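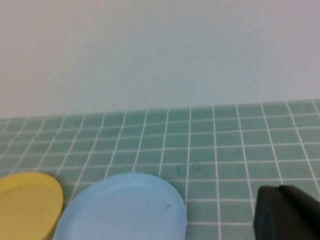

Tiled surface, wall side, with the yellow and blue plates. Faint mark on the tiles a little right of center.

April 14, 2021

Grout and mark survey, continued. I have now spent more time looking at this counter than at any piece of art I've paid to see.

The mark first. It covers a tile or so plus the grout line next to it, slightly darker than what's around it, soft edges, vaguely rectangular. Could be a water spot, could be a thin clear residue of something. Senad says water. Senad says water about everything, including the thing in the sink trap last June. I'm holding out for residue, mostly because of the outline. A droplet that dried on its own ought to leave something rounder. Something with a flat bottom that sat there for a while could leave a rectangle. On the other hand a wipe with a damp sponge also leaves a rectangle if you're lazy about it, and I have been lazy about it.

Plan for the mark, in order, stopping when it goes:
Dry microfiber, ten strokes, no leaning on it.
Damp microfiber, plain tap water, then dry off.
Hellex at the weak dilution, one minute, wipe, rinse.
Hellex at the strong dilution, only with Catherine's say-so, as she is the one who has to explain it to the people who own the building.

No vinegar. I know it's cheap and I know Ognjen's grandmother swears by it. We are trying to keep the grout white and the sealer on, and vinegar has opinions about both.

Tile notes. Square mint tiles, small, white grout, plain wall behind with nothing on it. The grid is a gift for this kind of work. You can write down where a mark is by counting rows from the wall and columns from the left end, and the next person can find it without a drawing. Please do it that way round. Damir's entries go columns first, and I lost half a morning last week cleaning a perfectly innocent tile.

Also on the grid: mint hides a lot. Coffee shows, tea shows, anything clear doesn't show until you get your head down near counter height and look across toward the wall. From straight above I'd have passed the current mark without a second glance. So from now on the check is done low. Bend your knees. There's a stool for those whose knees have resigned.

Plates. The mustard one and the sky-blue one are the two we're keeping for the crumb and drip trials. Both plastic, both with a raised rim, which is the whole reason they got picked over the flat melamine ones from Flostwood (those let everything slide off onto the grout at the first nudge, an excellent property in a slide). The blue one has a few tiny dark specks in it, toward the center-right. Don't know yet if they're crumbs or marks in the plastic. Thumbnail test to follow. If they come off, crumbs, and somebody owes the plate a proper wash. If they don't, I'll note them as permanent so we stop blaming lunch.

Color matters more than I expected when Lejla insisted on two. Dark bits stand out on the blue. On the yellow, toast crumbs vanish completely, and you'd swear the plate was clean until you ran a finger over it. So blue for anything pale brown, yellow for anything else, and if in doubt blue. Lejla has been very gracious about being right and has only mentioned it at both meetings.

Money, while I remember. The sealer from Lovham came to 792 for the case, which I maintain is a price for sealing a boat. We have 11 bottles left. At the rate Damir applies it we have enough for one more counter and part of his sleeve. Thin coat. It says so on the bottle, in large letters, in two languages.

Grout, general. The lines look bright all the way back, which is good news for the Huaranga brush (the stiff one, green handle, lives on the hook and not in the bucket). The soft brush did nothing except make me feel busy. I'd still like to do the row right against the wall by hand. It's the one the brush head can't get square into, and it's also where everything ends up, given that people wipe away from themselves and then stop.

Which brings me to wiping. Wipe toward you, into the cloth, and carry it off. I've written this in the notebook twice already and have started to suspect the notebook is read chiefly by me.

To do:
Work through the mark plan, write down which step shifted it.
Thumbnail test on the blue plate.
Wash both plates, rack them, don't stack them wet. They stick together and then it takes two people and bad language.
Ask Catherine about the strong Hellex before needing it.
Row against the wall, old toothbrush.
Find out who has the good squeegee. Ognjen says it isn't him, in the tone of a man with a squeegee.

If the mark is gone when you come in, look for my initials under this entry before you congratulate yourself. If it's still there, leave it alone until I've had my turn with the dry cloth, and please don't put a mug on it.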